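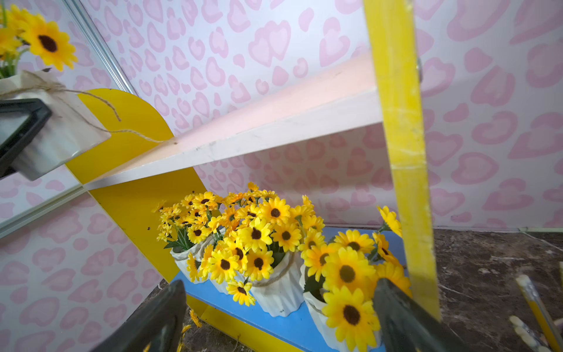

Wrist view over the blue shelf, fingers open on either side of the planters.

Category: Lists > Manipulation software > Perception and planning
4 replies | 2 shares

Subject: Re: planner refuses shelf approach, says start state in collision
Date: July 19, 2022

Chunhua Cai wrote:

> I am running the Nouri planner with the wrist camera on the shelf task
> and about half of my requests come back with START_IN_COLLISION. The arm
> is not touching anything. If I clear the voxel map and ask again, it
> plans fine once and then fails on the next request. I have already
> tried a smaller padding on the fingers and it made no difference.
>
> Same arm, same config file, works on the Bosdale bin setup. Is this the
> map or the planner?

It's the map. I had the same thing on our shelf and spent a good part of last week on it, so I'll put down what I found.

The planner is only reporting what it gets. Turn on the voxel overlay and look at the space between the two fingers. On mine there was a small clump of occupied cells sitting right at the left fingertip. They came from the flowers. The petals are thin and the depth along their edges is poor, so the points smear out from the blossom toward the camera. Then the self filter removes the finger but leaves the smear next to it, and the checker sees a finger inside an obstacle.

The bin setup doesn't show this, I think, because everything in the Bosdale bins is a solid box.

Three settings matter. All of them are in the perception file, not the planner file.

edge_reject: off by default. Turn it on. It drops points where the depth jumps between neighboring pixels. You lose a little of the outline of the planters, but the ribbed sides are still there and that is enough to plan against.

min_range_mm: I had 300, which I copied from the Modavell example. Too large for a wrist camera this close. Anything nearer was thrown out, and then the old cells in that space never got cleared because no ray passed through them. With 320 it was worse. I ended up lowering it until the rays started well in front of the fingertips, and you will have to find your own number because it depends on the bracket.

decay_frames: set to 7. With no decay, the bad cells stay until you clear the map by hand, which matches your "works once" behavior.

After that I replayed 355 logged requests through the new config. Start collisions went away except for a handful, and those were all with the mirror in view. The mirror is a separate problem. The depth camera sees a second room behind the glass and the map fills in cells where there is only wall. I have a plane mask drawn by hand for the left side and it works as long as the shelf unit isn't moved. Poresell has a detector for reflective planes in their tools branch, but I couldn't get it to build against our version. If anyone on the list has, please post the patch.

One more thing to check — the tilt. Our approach pose looks at the shelf from a steep angle, and the white board above the flowers ends up as a long diagonal in the camera. The shelf fitter assumed boards were within a few degrees of level in the camera image and quietly dropped this one. So the planner had no upper board at all and was happy to route the wrist through it. Pass the gravity vector from the arm's base transform and fit in the base frame. There is a flag for it, fit_in_base, and it should be the default in my opinion.

The wallpaper caused no trouble, by the way. I expected the pink print to confuse the segmenter, and the masks on the yellow flowers came out clean.

Can you send your perception file and one log with a failed request? A short one is fine. I would like to see if your clump is in the same place as mine. I'm hoping to get edge_reject and the decay change into the September release and it would help to have a second setup behind it.

Filed under: collision checking, depth cameras, voxel map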